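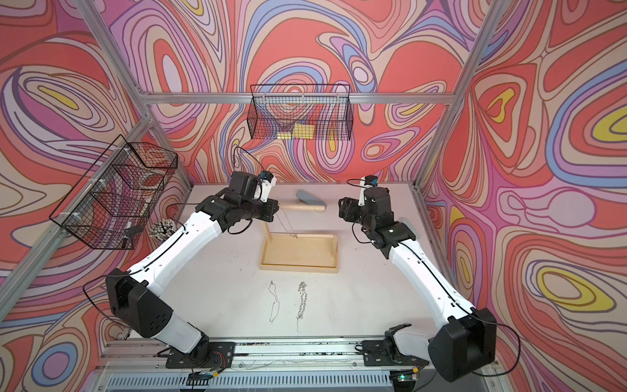 Short-term rental listings give floor area, bedroom count and a set of amenities, and guests choose on those fields before they look at anything else. This project tested whether the fields in villa listings for the Trirnevcombe area are complete enough to predict the weekly price. One recurring problem was furniture. Owners list a table or a stand as "wood" and leave it there, although a light wooden frame with a tray base and a crossbar on top, like the one standing on the white tabletop, could be entered as a shelf, a rack or a decoration depending on who fills in the form. Furniture entries were therefore dropped from the model.

Data

The listings came from two agencies, Landwood and Satti. Landwood supplied a spreadsheet export. Satti supplied page text only, and the fields had to be pulled out with a parser written for the project. After duplicates were removed, 419 listings remained. Of these, 155 had no stated floor area and were kept for the amenity analysis only. All prices were collected in October and refer to a seven-night stay.

Duplicates were matched on street, bedroom count and pool type. Where both agencies listed the same villa at different prices, the lower price was used. Faisal Shaikh checked the matches by hand and reversed those where two houses shared a driveway and a street number.

Method

A linear regression was fitted with weekly price as the dependent variable. The inputs were floor area, plot area, number of bedrooms, number of bathrooms, heated pool (yes or no), air conditioning (yes or no) and driving time to the beach. Driving times in the listings were not used. They were computed again from the street address, as several owners appeared to have measured them at night.

Results

Floor area and driving time had the largest effect on price. The mean weekly price was 1782 euros. A heated pool raised the predicted price, but the effect was smaller in the Satti listings, where "heated" also covers solar covers. Plot area added little once floor area was included. Bathroom count was unreliable: some owners count a pool shower as a bathroom.

Limits

The model uses asking prices. Booked prices were requested from the Handano reservation system but were not released in time for this report. Off-season rates were left out.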